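Weremville Floor Plan
Thread on laundry in a one-room unit with a concrete floor and a rolling panel. Posting it in pieces over the evening. Mostly dimensions, airflow and sorting rules. Mute if not your thing.

Weremville Floor Plan
Starting conditions. Second floor, old workshop building on Alcantara Street, Weremville. One room, sealed slab, white walls. Washer is shared and two flights down. No closet. Clothes are in the same air as everything else.

Weremville Floor Plan
Problem for the first year: laundry had no address. Clean went on the cushions, dirty went on the floor next to the cushions, and by the end of the week the two had merged. Rewashing clean clothes was the largest single cost in the system.

Weremville Floor Plan
I tried a folding screen first. Fabric, three leaves. It absorbed cooking smells and fell over when the window was open. Gave it away in March.

Weremville Floor Plan
Then a curtain on a tension wire. The wire sagged, the anchors pulled out of the plaster, and I patched the holes twice. The lease does not allow a third round of holes.

Weremville Floor Plan
Current divider is a Groltimex freestanding panel, bought used from an office that was closing. 737 mm between the posts, measured on the inside faces. I paid 54 dollars and carried it up the stairs on its edge.

Weremville Floor Plan
Plain white face, light gray frame, casters. I don't write on it. It works as a wall that can be somewhere else on laundry day. The side next to the cushions is for sitting and folding.

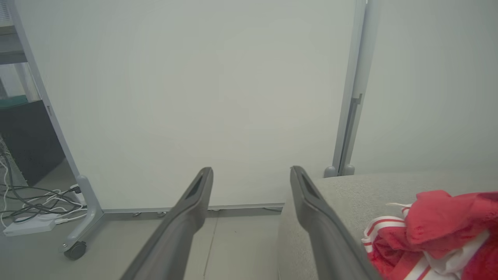

A reply asks whether a panel on casters drifts when you lean a full basket against it, and says theirs walked a hand's width across a tile floor in one winter until they swapped in locking wheels.

Weremville Floor Plan
Fair question. Mine drifts too if pushed high up. Pushed low, at the rail, it barely moves. I keep the basket on the floor and lean nothing on the panel. If your wheels have brakes, set the brakes before loading anything near it.

Weremville Floor Plan
Also check your floor with a level. Mine falls slightly toward the window. Anything on wheels will find the low side eventually. Turning the casters across the fall slows it down a lot.

Weremville Floor Plan
More on the panel while we're on it. The bottom rail sits just off the floor. I was going to close that gap with a brush strip and decided against it. Air moves through there, and damp towels on the far side dry faster for it.

Weremville Floor Plan
The gap does collect lint. Flat mop, dry, run along it before each wash. Do it before, while you still have dirty clothes to throw the mop pad in with.

Weremville Floor Plan
Cleaning the face: damp microfiber, then dry microfiber. I tried a melamine sponge on a scuff once and got a dull patch that shows in side light. The scuff was less visible than the patch.

Weremville Floor Plan
Next component, the basket. I went through several. Requirements were rigid walls, ventilation, handles cut into the body, and a rim that doesn't hurt on the stairs.

Weremville Floor Plan
Wicker: snagged knits, shed bits, could not be rinsed. Canvas bag on a wire frame: fine until something wet went in, then it smelled for a week. Collapsible silicone: collapsed on the stairs, full.

Weremville Floor Plan
Settled on a Lelletti in rigid white plastic. Perforated sides, oval handles, tan woven-look rim. The rim is mostly decoration but it spreads the load on the forearm, and I would pick it over a bare edge.

Weremville Floor Plan
On perforation. Small round holes in rows do better than big slots. Sock toes and bra straps go through slots. Small holes let air in and keep everything else where it was put.

Weremville Floor Plan
Capacity. I load to the bottom of the handle opening and stop. Above that line, my fingers are sharing the handle with a sleeve, and the top items end up on the landing.

Weremville Floor Plan
Sorting rules, since two of you asked in DMs. One basket, one category at a time. Reds and pinks are their own load. They go in the basket alone and nothing white goes in until they are out.

Weremville Floor Plan
I know modern dyes are supposed to hold. I had a pillowcase in September that says otherwise. Cold water, short cycle, own load, and I have not had a transfer since.

Weremville Floor Plan
Test for a new red item: wet a corner, press it in a white paper towel, wait a minute. Any color on the towel and it gets washed by itself until the towel stays white.

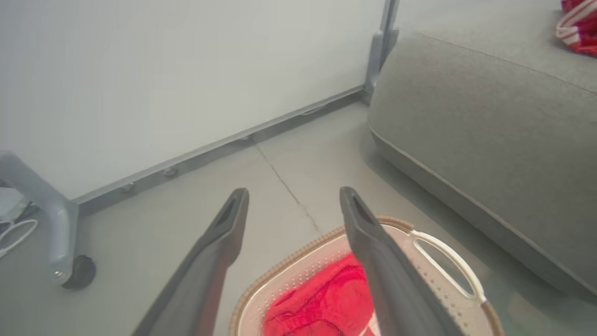
Weremville Floor Plan
Prints on a red ground are the worst case for me. The ground color bleeds, the pattern color may not, and you can't judge the item from one corner. Test the ground and the print separately.

Weremville Floor Plan
Where the basket goes. Straight on the concrete, near the panel but not touching it. I used to put a mat under it. The mat held moisture against the slab and left a tide mark that took weeks to fade.

Weremville Floor Plan
There is a thin dark crack across the floor on that side of the room. Hairline as far as I can measure. The building manager's position is shrinkage, from when the slab was poured. I have no reason to argue.

Weremville Floor Plan
It makes a decent reference line, though. Basket stays near the crack, folding stays on the cushion side of the panel. Tape would have done the same job and peeled.

Weremville Floor Plan
If you have a crack in a sealed floor and you mop, go light on the water there. Wrung-out mop, no standing puddle. I ran a bead of clear filler in a different one by the door and it picked up dirt and now looks worse than the crack did.

Weremville Floor Plan
Dragging. Don't drag a plastic basket on concrete. It picks up grit on the base, and the grit scratches the sealer and then whatever you set the basket on afterward. Lift, move, put down.

Weremville Floor Plan
The base of the basket gets wiped every time it comes back up from the laundry room. That floor is wet more often than not and I don't know what with.

Weremville Floor Plan
Folding. I fold on the cushions with a clean sheet spread first. Bring the basket to hip height if you can. Bending to the floor for every item is what makes people quit halfway and leave the rest in the basket overnight.

Weremville Floor Plan
Order of folding: large flat items first, then shirts, then small stuff. The large items form the base of the stack and the stack survives being carried across the room.

Weremville Floor Plan
Socks are last and go straight to a drawer unpaired. All mine are the same model. I replaced the lot at once and recommend this over any pairing method.

Weremville Floor Plan
Drying. The shared dryer runs hot and I only use it for towels and sheets. Everything else hangs on a rail by the window at night and comes down in the morning. Window open two fingers, panel rolled back to clear the air path.

Weremville Floor Plan
Rolling the panel back makes more difference than I expected. With it parked across the room, heavy cotton was still damp at the seams at breakfast. With it parked parallel to the wall, the same shirts were done.

Weremville Floor Plan
Spacing on the rail: 100 mm between hangers for shirts, 200 mm for anything with a hood. Closer than that and the facing sides dry last and smell.

Weremville Floor Plan
A reader wants to know why not just buy a tall hamper with a lid. I had one. A lid on worn gym clothes is an incubator. Open top, perforated sides, emptied often.

Weremville Floor Plan
Another one on smell: baking soda in the base of the basket? Did nothing I could detect, and the powder came out through the holes onto the floor. Rinsing the basket in the shower monthly does more.

Weremville Floor Plan
Remaining faults. The panel is slightly narrower than the area I want hidden, so from the door you still see the drying rail. A second panel would fix it and would also block the radiator. Leaving it.

Weremville Floor Plan
Other fault: one caster squeaks. Dry PTFE spray quiets it for a month. Oil is a mistake on a caster, it holds hair and grit around the axle and then you are cutting it out with a blade.

Weremville Floor Plan
Someone asked for the used-panel source. Office clearances. Search for screens, partitions and mobile boards separately, the sellers don't agree on the word. Bring a tape, and roll it before you pay. Bent feet don't show until it's moving.

Weremville Floor Plan
Also ask whether the feet unbolt. Mine came up the stairs with them attached and there is a mark on the landing wall to prove it. I have paint for that. It's on the list for the weekend, after towels.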